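Home Paper Crafts Kitchen Table Projects Letters & Lettering About

How to Sort Out a Household's Worth of Markers, Pens and Highlighters

11/6/23

If your home is anything like mine, there is a drawer that won't close all the way, and when you finally wrestle it open you find pens. Pens from the bank, pens from the dentist, markers that came home from school in somebody's coat, and at least one highlighter that has been uncapped since spring. I put off dealing with mine for years (years!) and then did the whole thing on one gray November afternoon with the radio on, and I enjoyed it so much that I went over to my sister's the week after and did hers too.

You don't need to buy anything to start. Gather a stack of scrap paper, a damp rag, a trash bag, and a handful of paper cups. I like cups for sorting because you can write right on the side of them, and when you're done you can stack them up and use them again for seedlings or paint water.

Step 1. Bring everything to one table

And I do mean everything. Go through the junk drawer, the purse, the glove box, the mug by the phone and the bottom of every backpack. Clear yourself a good flat surface with decent light, and don't start testing until it's all in front of you, or you'll end up doing the job twice like I did.

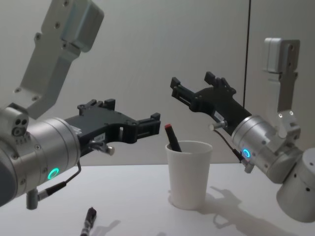

While you're at it, chase the children out for an hour, or else give them a job. Mine love matching loose caps to markers, and they are much faster at it than I am. Any cap left over at the end can go in the trash bag, however sure you are that its marker will turn up.

Step 2. Test every single one

Scribble a loop or two on the scrap paper, and press about as hard as you would when writing a grocery list. If a ballpoint skips, warm the tip by rubbing it back and forth on the paper for a little while before you give up on it. If a felt tip is scratchy but not completely dry, cap it tightly and leave it lying on its side overnight, then try it again in the morning. A washable marker will sometimes come back if you touch the tip to a damp rag for 2 seconds, though the color may be paler than it used to be. Permanent markers don't care for water at all, so leave the rag out of it with those.

Be a little ruthless here. A pen that works only when you hold it at a certain angle is a pen you will be cross with all winter long.

Step 3. Sort by how you use them

I started out sorting by color, which looked lovely for one day. What has lasted much better is sorting by job: everyday pens, permanent markers, kids' coloring markers, and then the special ones for cards and labels. Give each job its own cup, write the name on the outside, and drop things in as you test them. Brush tips and anything with a delicate point should go in with the tip facing up, so they don't get mashed against the bottom.

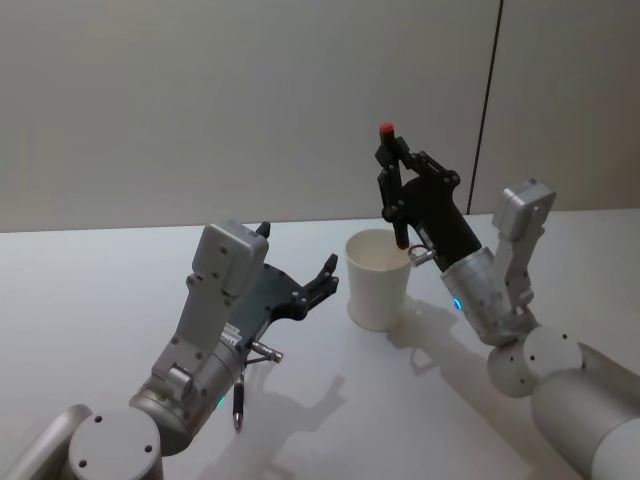 Step 4. Decide where each group lives

Put the pens where you reach for them - next to the calendar, by the phone, in the basket with the stamps. Felt tips keep best lying flat, so a shallow tray or an old silverware divider suits them nicely. Keep the permanent markers up high if you have little ones. I learned that one from a hallway wall that took 2 coats of paint to put right.

Step 5. Go over it again when the seasons change

Mine takes ten minutes now, with a cup of tea, and I usually do it while supper is in the oven.

Sign up for our newsletter and get a new kitchen table project in your inbox every month. We use cookies to remember your preferences. Accept Manage settings

Contact us | © 2023 Trendano | Back to top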